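Call for participants: open day at the Welus robot kitchen lab, Pruvine
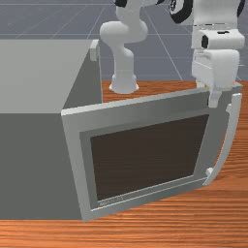
Simulated view: robot arm at the open door of a box-shaped appliance.

Welus is looking for people who want to visit our lab in March and try to guide a robot arm by themselves. You will first see a demonstration on the screen, then you practice the same door task in simulation for 230 minutes in total, with breaks. Experience is not necessary - we prefer if you have never used a robot before.

You should be 18 or older and comfortable with simple English. Places are given in order of application. Each visitor takes part in one group of 3 and receives a lunch and a travel ticket from Waltinside station.

To apply, write a few lines about yourself to the Welus visit desk. Please tell us if you need a step-free entrance.

Shared 900 times - 3 comments
© Welus, Pruvine. Back to top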